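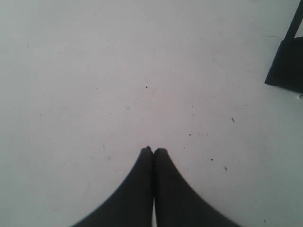
Small dark specks and crumbs on a pale work surface at Grindon.

People and Practice | Interviews

The bakery training kitchen at Grindon has published revised guidance on the care of work surfaces, which comes into use across all teaching rooms this term. The head of kitchen standards, who drafted the guidance, discussed the changes with the newsletter.

The previous instructions ran to 52 pages and dated from the opening of the building. "They were thorough, but they were written for inspectors," the head of standards said. "A trainee with flour up to the elbows does not consult page 40. We wanted something that could be read standing up."

The new version occupies 3 sheets and is fixed to the wall beside each sink. It asks trainees to clear and brush down their bench before any cloth is used. Wiping first, the head of standards explained, is the most common fault seen in new intakes. "A damp cloth moves crumbs from one end to the other and presses the fine ones down. Brush towards you, collect, then wash."

Pale surfaces were retained after a review in February, although several tutors had asked for a darker finish. "A pale top is unforgiving, and I regard that as its chief merit," the head of standards said. "Every speck shows. On the dark benches we had in the old annexe, one found the crumbs with the palm of the hand."

Asked whether the marks left on a light surface were always a matter of cleaning, the head of standards was cautious. "Some will lift and some will not. Trainees are told to try a soft brush, then warm water and a mild soap, and to report anything that remains. They are not to scrape. We replaced two tops last year on account of scraping."

Each bench is now allotted 15 minutes at the close of a session, an increase on the earlier allowance. The change was not welcomed by all tutors, some of whom have shortened their demonstrations to make room for it. The head of standards accepts the point and expects the timing to be looked at again once the first intake has completed the course.

Copies of the guidance may be requested from the Grindon office, quoting reference 1531.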